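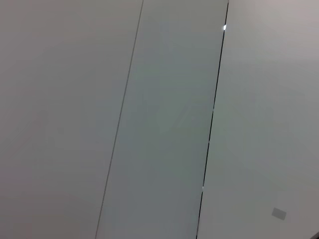
Visit notes: Pistorard open day, Furham, May

Typed up on the train, so excuse the state of it. Four of us went: me, Safta Avram from packing, Tudor Furtună (maintenance) and Surachet Sitthichai, who holds the budget line and had to be back by 3. Luminița stayed behind to run the shift. We make cupboard hinges and small brackets at Dradden, for anyone getting this forwarded, and the job we want off people's hands is taking parts out of the tumbler trays and putting them in the bagging chute. Dull, hard on wrists, two people a shift.

Getting there

Sat nav sends you to the old gate. Ignore it, go past the tile place and turn at the second roundabout. Plenty of parking. Sign-in was quick, hi-vis handed out, coffee decent. Bring your own safety boots if you have odd feet, Tudor got lent a pair a size too big.

Morning: the talk

Forty minutes of slides before anybody was let near a machine. Rodica Oprea did the useful part, on what an arm costs once it's in your building. Her point was that the quote everyone waves around is for the arm and the controller. Then you add the gripper, the stand, the guarding or the scanner, the air if you need air, an electrician, the risk assessment, and someone's time to teach it. She puts the arm itself at under half the total on a first install. Surachet wrote that down and underlined it twice.

Also from the talk:

Lead time on the Pascu arm is 11 weeks from deposit. The stand is quicker. Stand turning up first is fine, we can bolt it down and run power to it.

Training is two days on their site, two people included. Third person is extra. We want three, so ask.

Software updates free the first year, then a yearly fee. She didn't have the fee to hand. Chase.

Service contract optional, but the warranty gets shorter without one. Didn't love that.

Late morning: the floor

Better. They had Pascu arms going in three bays and let you stand as long as you liked. Bay one was machine loading, not us. Bay two was boxes onto pallets, very much not us, though Safta thought the warehouse would want to hear about it. Bay three was small parts picking and we stayed there till lunch.

Main thing I took from bay three is how much of the work is around the arm. Trays have to arrive in the same spot every time. Ours don't. Ours arrive wherever whoever pushed the trolley felt like leaving them. So there is a trolley dock to buy or make before any of this – Tudor says he can weld one up, I'd want it costed properly all the same, his hours are not free.

Reach. The short Pascu is quoted at 560 mm. Measured against my tape notes from our bench it gets to the chute, but only with the stand where the label printer is now. Label printer would have to move. The long version solves it and costs more. Surachet's face. I'd move the printer. 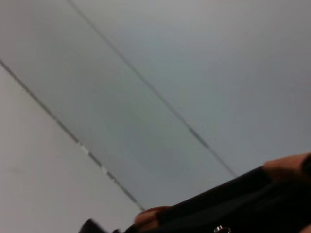 Grippers are where I think our budget is wrong. We had put in one gripper, no spares, job done. Rodica took us through what wears, and the fingers go first on metal parts, paticularly anything with a burr on it. The one we looked at had a black body with tan pads on the fingers, rounded over at the ends, and the pads are the bit you'd be buying again. She quoted 161 dollars a set. Not much, until you think about how rough our brackets are coming out of the tumbler. Her guess was a set every couple of months on our parts, ours was sooner. Tudor wanted to know about fixings as well, whether it's ordinary screws or some special key you only get from them. Ordinary hex, she said. Tudor pleased.

So: two spare sets on the first order, and a line for pads every year under consumables. Not under capital, Surachet was firm.

She also offered to run our own parts. We send a box, they film it picking and tell us the misses. Free, if we pay carriage. I said yes on the spot, hope that's ok with everyone. Safta is putting together 76 brackets, mixed, including the ugly ones. Please nobody sort them first!! The ugly ones are the test.

Lunch

Sandwiches, good ones. Talked to a couple from a garden tools firm who put an arm in last year. Their advice was to buy the long power lead and to tell the staff early. They told theirs late and it went down badly for a month. Luminița and I should talk to the packing team before the order goes in, not after. Putting that in here so it's in writing.

Afternoon

Surachet left. The rest of us had a go at teaching one. You push the arm about by hand, press a button, it remembers the point. Safta had it going from one tray to another in ten minutes or so and she has never touched one. I was slower. Getting it to a point is easy, getting it there at the right angle so the fingers come in square took me four goes and I still clipped the tray.

Noise was fine, could talk over it. Speed not as quick as Safta by hand, but it doesn't go for a break. For the sums we should use its slow speed, the one it's allowed when people are near. The fast one needs a fence and we have no room for a fence.

What I think we should do

Go ahead, one arm, the short one, electric gripper so no air line. Hold off on the camera option till the parts test comes back. If the trolley dock works we may not need it, and it's a big chunk of the total.

Budget lines we were missing, to add before the next meeting:
Spare finger pads, two sets
Trolley dock (steel plus Tudor's hours)
Moving the label printer, data point and all
Third training place
Electrician
Yearly software fee, figure to come
Cover for the packing bench on training days

Rental came up too. They do six months with the rent knocked off if you buy at the end. Works out dearer overall but comes out of a different pot, so Surachet is going to ask accounts which pot hurts less.

Still to find out: the software fee, whether the stand can go on our floor by the drain (it slopes a bit), who signs the risk assessment, and what happens to the two-year warranty if we make our own finger tips. Rodica said she'd email the last one over by the end of the month. Her brochures are on my desk if anyone wants them, take one, there's a pile. Safta has the box of brackets going out with the afternoon courier.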